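말린 콩과 통조림만으로 겨울을 나는 사람들의 이야기를 들으러 간 것은 4월이었다. 에번스컴(Evuscombe)은 버스가 하루에 두 번 들어오는 마을이고, 가장 가까운 대형 마트인 핸러핸(Hanrahan)까지는 차로 90분이 걸린다. 이 마을에서 730가구의 식료품을 대는 공동구매점 '티미스'의 운영자를 가게 뒤편 사무실에서 만났다. 이름은 싣지 않기로 했다.

가게를 맡은 지 7년이 됐다고 했다. 처음 물려받았을 때 창고에는 유통기한이 지난 밀가루와 아무도 찾지 않는 피클이 쌓여 있었다. "그걸 버리는 데만 한 달이 걸렸어요. 버리고 나니까 뭘 들여놔야 하는지 보이더군요." 장부를 보면 사람들이 찾는 물건은 해마다 거의 같았다. 쌀, 기름, 설탕, 통조림이었다.

신선식품은 어떻게 하느냐고 묻자 여름에는 걱정이 없다고 답했다. 마을 텃밭에서 나오는 것만으로도 남는다. 문제는 11월부터다. 고갯길이 얼면 트럭이 들어오지 못하는 날이 생기고, 그때는 선반에 있는 것으로 버텨야 한다.
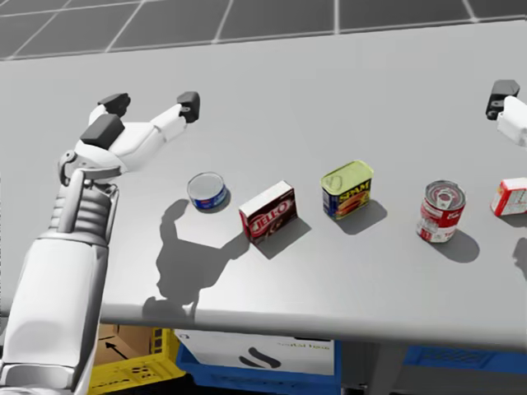 겨울 재고는 9월에 정한다. 주문서는 도매상 클레이켁(Clakeck)에 한 번에 보내고, 대금은 두 번에 나누어 낸다. 운영자는 주문하기 전에 새 물건을 꼭 한 번씩 꺼내 본다고 했다. 무늬 없는 바닥에 올려놓으면 찌그러진 데나 인쇄가 번진 데가 금방 눈에 들어온다는 것이다. "꽃무늬 식탁보 위에서는 안 보여요. 해 보시면 압니다." 지난해에는 이렇게 해서 옥수수 통조림 한 상자를 돌려보냈다.

가격 이야기가 나오자 말이 조금 길어졌다. 티미스는 회원에게서 연회비 3,000원을 받고, 물건에는 운송비만 얹는다. 회비를 올리자는 말이 해마다 나오지만 아직 그대로다. "올리면 안 내는 집이 생기고, 안 내는 집은 미안해서 가게에 안 와요. 그러면 그 집이 뭘 먹고 지내는지 알 수가 없게 됩니다." 외상은 받는다. 다만 봄까지는 갚아야 한다.

선반 정리에 대해서도 물었다. 자주 나가는 것은 허리 높이에 두고, 무거운 것은 바닥 가까이에 둔다. 참치처럼 작고 둥근 캔은 높이 쌓지 않는다. 젤리 가루 같은 종이 상자는 습기를 먹으니 바깥쪽 벽에 붙이지 않는다. 예전에 비가 샌 자리에 설탕을 두었다가 여섯 포대를 못 쓰게 된 일이 있었다고 한다.

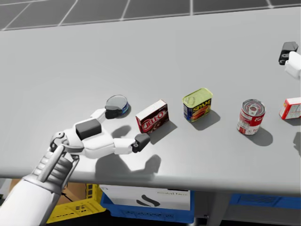 회원 가운데는 생각이 다른 사람도 있다. 가게 앞에서 만난 한 주민은 통조림이 너무 많고 말린 채소가 모자란다고 했다. 겨울마다 같은 국을 끓이게 된다며, 무말랭이와 말린 버섯을 더 들여놓으면 통조림을 절반으로 줄여도 불평할 집이 없을 거라고 했다.

이 말을 전하자 운영자는 고개를 끄덕였다. "맞는 말이에요. 그런데 말린 버섯은 클레이켁에서 취급을 안 합니다." 그래서 올가을에는 마을에서 직접 말려 볼 생각이다. 건조기를 살 돈은 없고, 학교 옆 빈 온실을 쓸 수 있는지 알아보는 중이라고 했다. 무는 심을 집이 이미 정해졌다.

가게는 오전 10시에 열고 해가 지면 닫는다. 겨울에는 오후 4시쯤이다. 인터뷰를 마치고 나오는데 운영자가 버스 시간을 다시 확인해 주었다. 오후 버스를 놓치면 다음 날 아침까지 차가 없다.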